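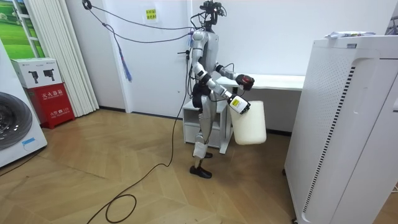

Corinne Aldworth
Adjunct Instructor, Real Estate Principles

Week 2 handout: earnest money and contingencies

Okay, last time we got as far as the signed offer and then ran out of clock, so we're picking up with the check that goes along with it. Please have the blank purchase agreement from the course packet in front of you while you read. If your packet is missing it, there are extras in the tray outside the department office.

What earnest money is

Earnest money is a deposit the buyer puts down when the contract is signed. It is part of the buyer's own money and it gets credited back to them at closing, usually toward the down payment or closing costs. I bring this up first every term since somebody always writes on the quiz that it's a fee. It isn't a fee and it doesn't go to the agent!

How much? Whatever the parties agree on. Some markets run on a percentage of the price and some run on habit. In the Mekby subdivision, where I sold for years, everyone wrote $3000 on everything, from the little ranches up to the big corner houses by the pond, and if you wrote something different the listing agent would call you to ask if it was a typo. A seller with five offers on the table may want to see a lot more than that.

Who holds it

The contract names the holder. It could be the listing broker's trust account, a title company, or an attorney, depending on the state and on local custom. For our running case it's Haltilport Title. Whoever it is, the money sits in an account separate from the holder's own operating money. Mixing the two is called commingling, and it's a quick way to lose a license. Spending it is called conversion, and that's worse. Know both words for the exam and know which is which.

Look at the delivery deadline too. A lot of contracts give the buyer a short window after acceptance to get the deposit to the holder, and new agents forget this constantly. I did it myself on my third deal -- I drove around with the check in my visor over a whole weekend, feeling very organized. The seller's side was nice about it. They didn't have to be.

Our running case

The property is 68 Jurberg Lane. The buyers offered, the sellers countered once, the buyers signed the counter, and there is a $3000 deposit at Haltilport Title. The contract has an inspection contingency, a financing contingency and an appraisal contingency. We'll use these same people and this same house right through to the closing statement in March, so please don't lose your notes on it.

What a contingency does

A contingency is a condition that has to be met, or waived, before a party is bound to close. Most of the ones we care about protect the buyer. Three things to find every time you read one: what has to happen, by when, and what notice the buyer has to give if it doesn't happen. Underline the notice part. I mean with a pen.

Inspection. The buyers on Jurberg Lane hire an inspector, who turns up a furnace near the end of its life and a soft spot in the deck. Under our form they can accept the house as is, ask for repairs or a credit, or terminate in writing inside the inspection period. Other forms work differently. Some let the buyer walk for any reason at all, and some make the buyer give the seller a chance to fix things first. Asking for repairs does not stop the calendar unless the contract says it does! If you're still going back and forth on the deck when the period is about to end, get a signed extension.

Financing. The buyers have to apply promptly and act in good faith. If the lender turns them down after they did everything they were supposed to do, they can usually get out and get the deposit back. If they quit their jobs, or finance a boat halfway through, that's a harder conversation. Check whether the form names a loan type and a maximum rate, and fill those blanks in with numbers the buyers can live with.

Appraisal. The lender's appraiser comes in below the contract price. Now there's a gap, and there are a few ways to close it. The sellers can drop the price, the buyers can bring more cash, they can split it, or (if the contingency allows) the buyers can terminate. We'll do a full worksheet on this next week, so for now I just want you to see that it's separate from financing. A buyer can be perfectly well qualified and still have an appraisal problem.

Sale of the buyer's home. Not in our case, but you'll see it. Sellers often ask for a kick-out clause along with it, which lets them keep showing the house and gives the first buyer a set time to remove the contingency if another offer shows up.

When a deal falls apart

Suppose the Jurberg Lane buyers terminate on time and in writing. You'd think Haltilport Title would cut a check that afternoon. Maybe, but holders generally want a release signed by both sides before they let go of anything. If the sellers won't sign, the money stays put until the parties settle, or a court sorts it out, or the holder follows whatever procedure the contract and state law set up. You may hear the word interpleader, meaning the holder hands the money over to the court and lets the parties argue there.

If the buyers just change their minds after every contingency is gone, the sellers may be entitled to keep the deposit as liquidated damages. Read the default paragraph in your packet. In ours the sellers have a choice of remedies, and I'll ask you about that.

As an agent you don't get to decide who deserves the money. You can point your client to the paragraph and tell them to call a lawyer.

For next time

Read the default and notice paragraphs in the Blackburn workbook form and compare them with the one in the packet. They differ in two places that matter. Then write me 300 words on what the Jurberg Lane buyers should do if the deck estimate comes in on the last day of the inspection period at four in the afternoon. Assume the listing agent isn't picking up the phone. Typed, please -- I can't read half of your handwriting and you can't read any of mine.

Bring a calculator next week. Phone calculators are fine in class but you can't use them at the testing center, so you may as well get used to a real one.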